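Give the Small Clubs Their Saturday Slot Back

I've supported Runach Town for most of my life, which means I've spent a lot of afternoons standing behind a goal in the rain watching us lose to teams with better buses. I'm not complaining! I love it. But the league has now moved nearly half of our home games to Wednesday night, and I think it's a terrible idea for clubs our size.

The argument from the league goes like this. Saturday is crowded. The big teams are on TV from lunchtime, so why not slide the little ones over to midweek, when fans have nothing else on? Sounds fine until you've tried it. Our last Saturday home game, against Vandenberghe, drew 250 people. The first Wednesday one drew 160, and that was on a dry night with a decent opponent. The one after that was in February and I could hear the goalkeeper sneeze from the far side of the field.

Kids are the big loss. On a Saturday you get whole families, with the little ones kicking a ball around behind the stand and barely watching the game (I did the same, I couldn't have told you the score until I was nine). Kickoff at 7:45 on a school night wipes all of that out. You end up with the same gray heads like mine, and then you wonder in ten years why the gate is so thin.

And then there are the players. These guys have jobs. Our left back starts work at six in the morning, and the trip to Tultano is 195 miles each way. He played the full game there, got home sometime after two, and went in to work on no sleep. Three days later he had to do it all again, and people in the stand were yelling at him for being slow. Well, sure he was slow.

It eats up the rest of the week too, even for those of us who only watch. Wednesday used to be when I caught up on everything at home.
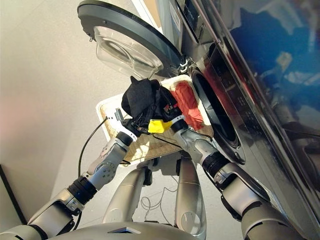
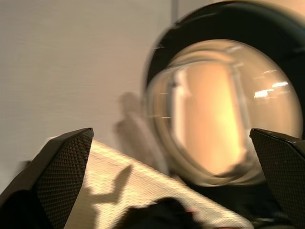 Now I'm looking for a parking spot at seven and eating a hot dog for dinner, and I'm somebody who wants to be there. Imagine trying to talk a neighbor into it who's only mildly curious.

I'll give the league this much: the floodlights do look great, and a cup game at night has a buzz you can't get at three in the afternoon. Keep those. Two or three night games a season would be a treat. What we've got is 38 league games on a calendar that seems to have been drawn up by people who've never driven home from Tultano in fog.

The Vosum league, one level below us, went back to Saturdays last season, and from what I hear at away games their fans are delighted. We could do the same. Let each club pick its own slot at the start of the season, and if somebody really wants Wednesdays, good luck to them. I know which day I'd vote for, and I'd bring my own sandwiches.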